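Skerdale Bench Notes > Liquid Handling > Checking a Pipette by Weight

Checking a Single-Channel Pipette by Weight

Stuart Haworth

A gravimetric check converts the mass of dispensed water to a volume and compares it with the dial setting. It finds worn seals, poor technique and drifted adjustment, though it does not tell them apart. The procedure below is for air-displacement pipettes set to 800 µL. Smaller volumes need a finer balance and an evaporation trap.

Before you start

Leave the pipette, the tips and a covered beaker of purified water in the balance room overnight. They should all reach the same temperature. Do not carry the pipette in a pocket or leave it lying on its side between sessions; liquid in the tip can run back into the barrel and corrode the piston. Hang it up. 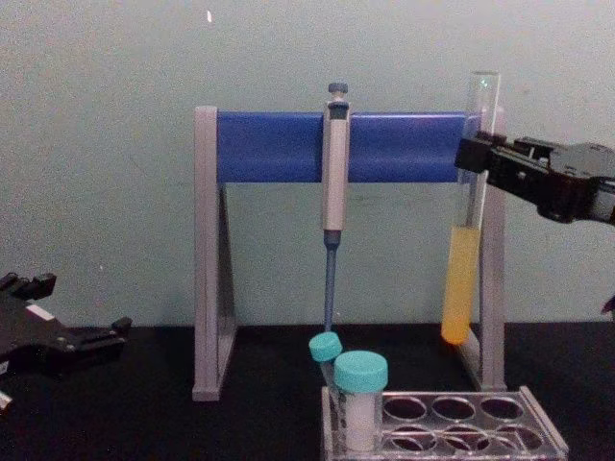 Single-channel pipette hung upright from the crossbar of its stand.

Record the water temperature, the room humidity and the barometric pressure. Look up the Z factor (microliters per milligram) for that temperature and pressure. Near 20 °C at normal pressure it is close to 1.003.

Taking the readings

1. Set the dial by turning down to the volume from above. If you overshoot, go back up a third of a turn and come down again.
2. Fit a new tip. Aspirate and dispense 3 times to wet the inside.
3. Place a weighing vessel with a little water in it on the pan, close the doors and tare.
4. Press to the first stop. Dip the tip 2 to 3 mm below the surface, release slowly, wait one second and withdraw straight up.
5. Touch the tip to the vessel wall, dispense to the first stop, pause, then press to the second stop.
6. Close the doors. Read the mass once the display settles.
7. Repeat for ten readings. Keep the time between readings even.

Hold the pipette by the grip only. Hand heat on the lower barrel expands the air cushion and biases the result — the effect shows up as a slow trend across the set.

If you stop partway, discard the tip or hang the pipette with the tip clear of any surface. Tubes waiting for later work can stay in a rack in front of the stand. 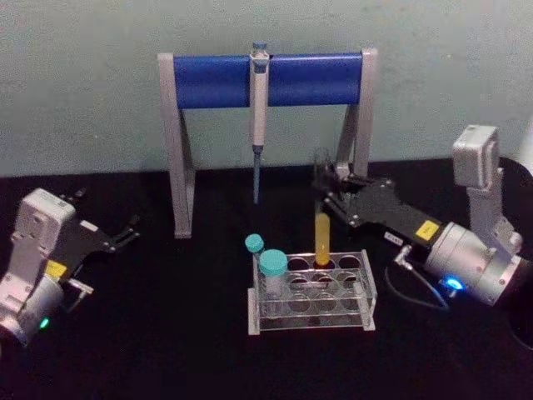
Pipette on its stand, tip clear of the bench, with a test tube rack in front.

Working out the result

Multiply each mass in milligrams by Z. Average the ten volumes. Systematic error is the mean minus the set volume, divided by the set volume, times 100. Random error is the standard deviation divided by the mean, times 100.

Compare both figures with the limits in the manual for your model. If random error alone is high, replace the tip, repeat the set, then inspect the seal. Adjust the calibration only when the scatter is low and the mean is off.

Related
Reading the Detar Balance Log
Seal Replacement on the Becerra Single-Channel
Z Factor Table, 17 to 30 °C
Cleaning a Corroded Piston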